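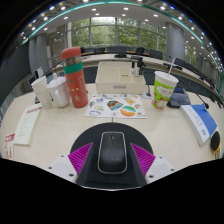
Tamsin Henare doubts that any spray gets cat urine out of a foster room carpet, and after testing this one we half agree with her.

Wollance Kennel & Carpet Cleaner, 574 ml bottle
Sold as "works on any stain." We wouldn't go that far. On fresh puppy accidents it did fine. On old cat spots the smell was weaker, then came back in damp weather.

Label claims 200 sprays. We got over 100.
Keep animals out until the floor is dry.
Not for wool or silk.
The "vet approved" line names no vet. We asked Wollance and are still waiting.

Refill pouches due in August. Returns accepted on unopened bottles only.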